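Die Textilpflege in stationären Einrichtungen gilt als Randthema der Hauswirtschaft. Notburga Egger, seit September Leiterin der zentralen Wäscheversorgung im Pflegeverbund Lindora, widerspricht dieser Einschätzung. »Wer in ein Heim einzieht, gibt vieles ab. Die eigene Kleidung gehört zu dem Wenigen, was bleibt«, erklärt sie im Gespräch mit der Redaktion am 17. März 2020.

Der Verbund versorgt 12 Häuser mit insgesamt über 800 Bewohnerinnen und Bewohnern. Bis zur Neuordnung wurde die persönliche Wäsche an vier Standorten nach jeweils eigenen Regeln bearbeitet. Verluste wurden dort vermerkt, wo sie gemeldet wurden, eine gemeinsame Erfassung bestand nicht. »Wir wussten schlicht nicht, was fehlte«, so Egger.

## Kennzeichnung als Grundlage

Seit der Umstellung erhält jedes Kleidungsstück bei der Aufnahme ein eingepatchtes Namensetikett. Die Angehörigen werden vorab schriftlich informiert. Nach Angaben der Leiterin sind inzwischen 92 Prozent der Bestände gekennzeichnet; offen seien vor allem Strickwaren und Stücke, die Besucher nachträglich mitbringen.

Ferdinand Eder, im Verbund für die Qualitätssicherung zuständig, verweist auf die Schulung der Wohnbereiche. »Das Etikett nützt wenig, wenn die Strickjacke mit der Bettwäsche in denselben Sack kommt«, betont er. Die Sortierung erfolge deshalb bereits auf der Station, getrennt nach Flachwäsche, pflegeleichter Oberbekleidung und Wolle.

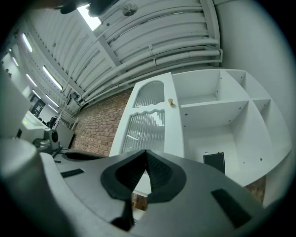 Kritisch äußert sich Egger zur Frage der Waschtemperaturen. Hygienische Anforderungen und der Erhalt empfindlicher Stoffe ließen sich nicht immer vereinbaren – im Zweifel müsse mit der Familie gesprochen werden, bevor ein Stück in die Maschine gelange. Eine entsprechende Handreichung werde derzeit mit den Hausleitungen abgestimmt.

Auf die Frage nach dem weiteren Ausbau nennt sie die Näherei. Kleinere Ausbesserungen sollen künftig wieder im eigenen Haus erfolgen. »Ein fehlender Knopf ist kein Grund, eine Bluse auszusondern.«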